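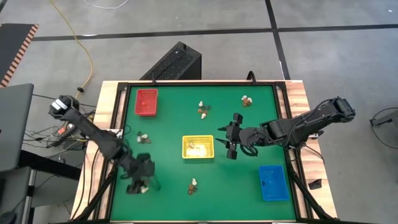
Técnico(a) de som ao vivo, Pustamside. Procuramos alguém para a mesa de frente (FOH) e, nas noites mais pequenas, também monitores. Sala com 800 lugares em pé, programação de setembro a maio, arranque logo que possível. O armazém está a ser arrumado de novo e quem entrar vai ter de alinhar no sistema: cada coisa no seu sítio, tudo etiquetado. Parece parvo mas poupa-nos meia hora na montagem.

O que fazes
Montagem e desmontagem do PA, line check, soundcheck com as bandas, mistura de frente. Patch de palco, rádios (coordenação de frequências, temos vizinhos barulhentos nesse campo). Manutenção simples: soldar XLR, trocar cápsulas, etiquetar multicabo. Também gravação multipista quando o artista pede, entregamos os ficheiros no dia seguinte.

O que pedimos
Pelo menos 2 anos de estrada ou de sala, a sério. Estar à vontade com consolas digitais, qualquer marca, a nossa aprende-se numa tarde. Saber ler um rider e responder-lhe sem drama. Ouvidos protegidos. Inglês que chegue para falar com tour managers, francês é bónus. Carta de condução, porque às vezes há que ir buscar material ao Prustwood.

Condições
185 euros por dia de espectáculo, jantar incluido. Dias de armazém pagos à parte, meio valor. Entrada normalmente às 14h, saída quando o camião fecha (conta com a 1h30). Recibos verdes no início, contrato depois se correr bem para os dois lados. Transporte de regresso pago depois da meia-noite.

O Gravov, a sala pequena do lado, tem equipa própria, mas pode haver trocas. Se tens experiência só em estúdio manda na mesma, falamos.

Candidaturas
CV de uma página, duas referências com telefone e uma gravação tua ao vivo, mesa directa serve, nao precisa de estar bonita. Ao cuidado de Ghislain Charbonneau, direcção técnica, ou entregar em mão na bilheteira da Rua Sarmiento depois das 16h. Respondemos a toda a gente até ao fim de maio. Quem passar à fase seguinte faz uma noite à experiência, paga.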